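Setting up a shared robot table without making a mess of it

I get asked for my house rules a lot, so I finally typed them up! Naveen Malhotra started the list back in July, and Seema Sachdeva and I keep adding to it (mostly after our own mistakes).

Start with the props. Pick a layout, write it down, and leave it alone for the whole session. Snickers bars on a step, tubs on their own step, same order every time. Shiny wrappers and clear plastic throw glare, so check the wrist view before you begin. 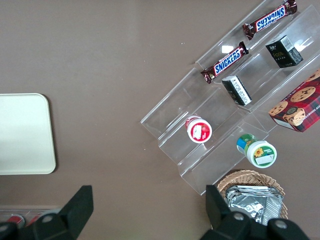 Next, speed. We keep both arms slow until a task has gone cleanly 5 times, and then we go up one notch, never two. Say "moving" out loud first. It feels silly for a day and then you stop noticing.

Cables get their own check. Anything lying across the table gets taped down or rerouted before power goes on, and the stop button stays within reach of whoever is watching – sitting down, not standing!
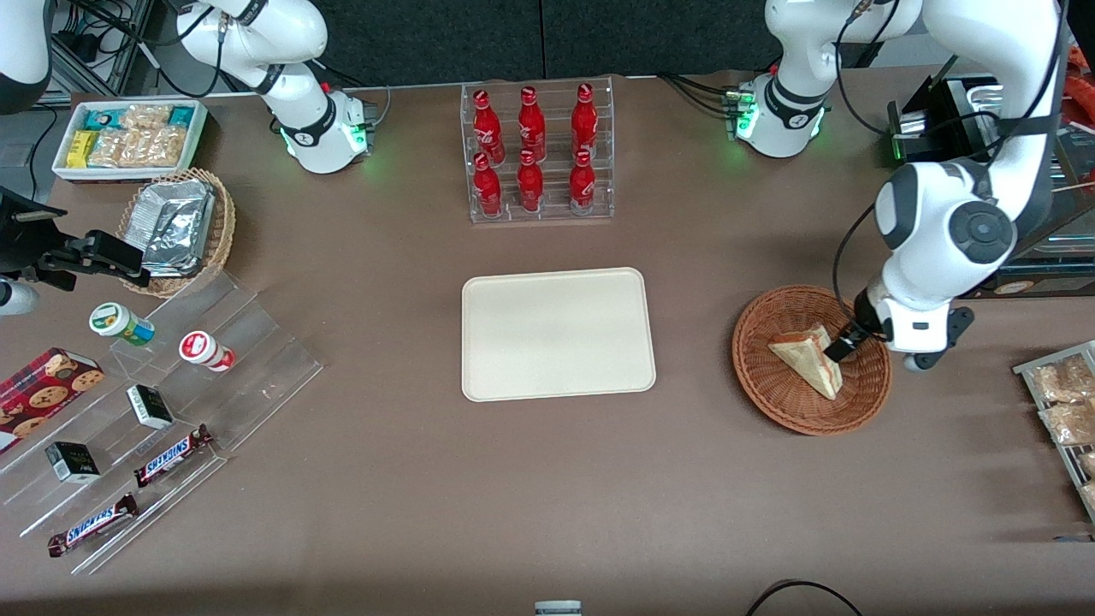

Can I reach in to fix a prop that fell over?
Only after you've paused both arms and said so. Then put it back where the layout sheet has it and mark that run in the log.

Our log is on run 546 now, and I still fill it in by hand.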